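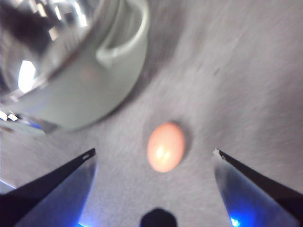
Why Do Wooden Drawers Stick in Summer?

A dresser drawer may slide easily in January and jam in July. The drawer has not been damaged. The wood in it has changed size. This page explains how that happens and how furniture makers plan for it.

What wood is made of

A tree trunk is built from very long, thin, hollow cells. Most of them run up and down, in the same direction as the trunk. You can think of them as a tight bundle of drinking straws. When the trunk is cut into boards, the cells are still there. The lines you see on a board are called the grain, and they show which way most of the cells point.

Water in the walls

A living tree holds a lot of water. Some of it is inside the hollow cells and some is held in the cell walls. Before a board can be used for furniture, most of this water must be removed. The boards are stacked with gaps between them and dried in the open air or in a heated room called a kiln.

Wood used for indoor furniture is often dried until its moisture content is near eight percent. Moisture content compares the weight of the water in the board with the weight of the same board when fully dry. If the dry wood weighs 800 grams and the water weighs 64 grams, the moisture content is 8 percent.

Drying does not stop the wood from taking in water again. Air contains water vapor, and the amount of vapor in the air is measured as humidity. When humidity rises, the cell walls take in water and get thicker. When humidity falls, they give up water and get thinner.

Which way does it grow?

A board changes very little in length. It changes mainly across its width and thickness, because that is the direction in which the cell walls swell.

The front of a drawer usually has grain running from left to right, so it gets taller in humid weather, while its length stays nearly the same. If the gap above it is too small, the top edge rubs against the dresser. That rubbing is what you feel when the drawer sticks.

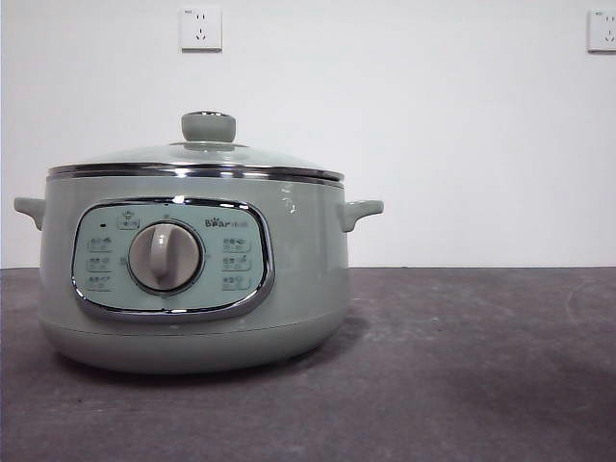
One reader in Skallham wrote to ask why her desk drawer never sticks, even though the top drawer of her dresser does so every summer. The desk drawer may be made of plywood. Plywood is built from thin sheets of wood glued together, and the grain of each sheet crosses the grain of the next one. Each sheet holds its neighbors in place, so the whole panel changes size very little.

How makers leave room

Furniture makers use several methods.

Gaps. A small space is left above each drawer front. A tall drawer needs a bigger gap than a short one.

Floating panels. In many cabinet doors, the center panel sits in a groove without glue. It can widen and shrink inside the groove and the door stays the same size.

Slotted screw holes. A solid table top may be more than 16 inches wide, and a wide top moves more than a narrow one. The screws underneath go through long slots - not round holes - so they can slide a little as the top moves.

Words to know

Grain: the direction of most of the cells in a piece of wood.
Humidity: a measure of the water vapor in the air.
Kiln: a heated room for drying wood.
Plywood: thin sheets of wood glued together with crossed grain.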